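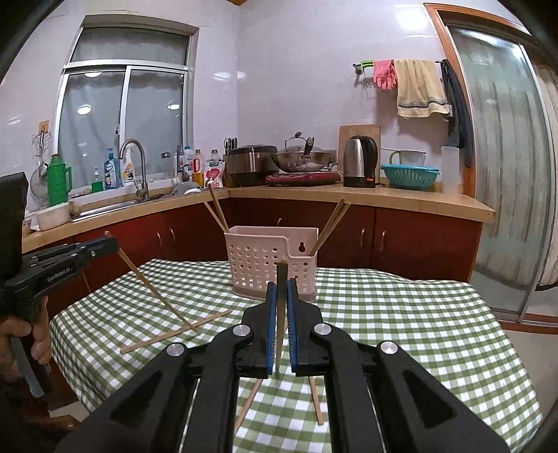

I have spent most of this winter on my knees, and I can tell you more than you want to know about skirting boards. It started with a carpet. We'd bought the house with a sort of oatmeal shagpile in the dining room, and one Saturday I lifted a corner of it behind the radiator, just to see, and by teatime the whole lot was rolled up in the hall and I was looking at pine boards that had last seen daylight when my parents were at school.

If you've ever done the same you'll know the feeling. First you're thrilled (boards! real ones!) and then you start to notice things. The black stain somebody painted round the edges to frame a rug. The gaps. The place near the fireplace where a previous owner had patched a hole with a flattened biscuit tin, nailed down all the way round and, I have to say, still perfectly sound.

So what do you do with an old pine floor? I asked a lot of people, and I got a lot of answers.

My first call was to Furnora, a small sanding and finishing outfit two villages over. Dragica Golob came out to look, lay flat on her stomach with a torch, and didn't speak for what felt like a week. Then she sat up and asked whether I minded draughts. I said I minded them very much. She told me that was a shame, as the floor was lovely and the draughts were coming with it.

Old boards like mine are nailed straight to the joists with nothing underneath but air and, in our case, rubble and a child's shoe. Air bricks on the outside walls keep everything down there dry, and you mustn't block them, however tempting it is in January. The wind comes in through the bricks, has a wander about, and pops up between your toes. Carpet and underlay had been hiding all that for decades.

You can fill the gaps, and there are several camps on how. There's the papier-mâché camp, who mash up newspaper and glue and press it in. There's the resin and sawdust camp, who mix the fine dust from the sander with a clear filler so that it matches. And there's the sliver camp, who cut long thin wedges of old pine, glue them, tap them in and plane them flush. Dragica is a sliver person to her bones. I'd rather hoped she'd be a papier-mâché person, as I had a lot of newspaper.

She won me round by making me walk on the boards and look down. They move! You don't feel it much, but a floor like that swells in a damp autumn and shrinks once the heating goes on, and a hard filler that runs the length of a gap will crack and come out in crumbs. I've since seen it at a friend's house, where the hoover rattles like a tin of gravel. Slivers are glued on one side only, so they ride along with the board they're stuck to.

It's slow work, mind. I did the dining room myself, with slivers sawn from a broken board I got for next to nothing at the Harkum reclamation yard, and it took me 19 evenings. I'd do the washing-up, put the radio on, and shuffle along with a mallet and a wet cloth for the glue. My knees have not forgiven me. Buy the good kneepads, the ones with gel in. I bought the cheap ones first and then the good ones, so I've paid for both.

Before any sanding you have to punch the nails. Every nail head that's level with the surface, or anywhere near it, has to go down a few millimetres below, or it'll rip the sanding belt clean in half. I missed one. The noise was like a gun going off in a cutlery drawer, and there went a whole belt, and there went a fair bit of my confidence.

On sanding itself I'll be brief, as everyone's got a view. The drum sander is a beast and you must keep it moving. Let it stand still for a second while the drum's down and it'll dig a trough you could float a boat in. Start coarse, but not as coarse as the hire shop tells you. They sent me off with a 24 grit that would have taken the face off a cliff, and Dragica made me take it back. We began at 40, went along the boards, then moved up to 80 and finished with 120. The edges are done with a smaller machine that tries to run away from you in circles, and the corners are done by hand, while swearing.
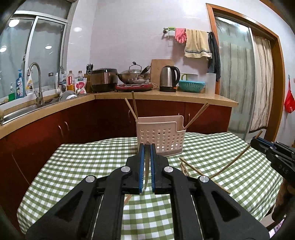 Marin Matić, on reading a draft of this, wrote back that I'd made the sanding sound far too easy and hadn't said a word about the dust, which in his house had got into the piano. He's quite right. Tape the doors. Tape the keyholes! Take down the curtains and put them in a bag, and empty the sander's own bag outside every time it's a third full. Fine sawdust with old varnish in it can heat up by itself, so don't leave it sitting in the house overnight. And if your boards have old paint on them, get a lead test kit before you go near them with a machine. Mine came up clear on the black stain, but I wouldn't have liked to guess.

Then there's the finish, where friendships end. Broadly you've got lacquer or you've got oil. Lacquer sits on top like a clear skin. It's tough, you can mop it, and it'll look the same for years, until one day it's worn through by the door and the only proper cure is to sand the lot again. Oil soaks in. It marks more easily, it wants a fresh coat now and then, and you can mend one bad patch on a Sunday morning with a rag. I've got a dog and a teenager, so I was all set for lacquer, and then I saw the two side by side.

Furnora keep sample boards in the van. Golden pine goes very orange under some lacquers, the sort of orange you find in a sauna, and it carries on getting oranger as the sun gets at it. The oil they use, a hardwax one from Softić with a drop of white in it, holds the colour back a bit, so the boards still look like boards that have just been sanded. I went for that. Two coats, thin, with the windows open and the whole family banished to my sister's. The smell hangs on longer than the tin says it will.

Thin really is the word. My first coat in the alcove went on far too thick, and it stayed tacky for days and picked up every hair the dog has ever owned. You put it on, you give it a few minutes, and you wipe off whatever's still sitting on the top. If you think you've wiped off too much, you've probably got it right. And please lay the rags out flat outdoors to dry before you bin them, because oily rags scrunched up in a corner can catch fire.

I should say something about the other road, which is covering the lot with something new. We did look. There's a showroom at Erkbridge with engineered oak laid out in great big panels, and you take your shoes off and pad about on it like a cat. It's beautiful stuff. It would've cured the draughts and the gaps in one go, and it's real oak on top, so you can sand it once or twice in its life if the top layer's thick enough (ask for 4 or 6 millimetres; some of the cheaper boards have 2 or less, and that doesn't give you much to play with). It would also have raised the floor, which meant trimming three doors and leaving a lip into the hall that I'd have tripped over every day until I died. And I'd got fond of the biscuit tin.

What I did do about the cold was go underneath. The hall boards had to come up anyway for a pipe, and from there a slim and very patient person can crawl along under the dining room and staple netting between the joists to hold up wool insulation. I am neither slim nor patient, so I paid for that bit. It made more difference than all the slivers put together, and if I were starting again I'd do it first, before the sanding, while the place was already a tip.

The skirting was the last job. Fitters will offer you a strip of beading to hide the gap at the bottom, and on an old wall with a bow in it that strip never sits quite right. I took our skirting off, very gently, with a wide scraper and a bit of scrap wood behind it, and put it back a hair lower once the floor was done. I cracked two lengths of it doing that. Harkum had a match for one.

The other's behind the sideboard, with filler in it, and I'll get to it when my knees are speaking to me again. Upstairs there's a landing with the same oatmeal carpet, and I've already had a look under the corner by the airing cupboard. It's chipboard.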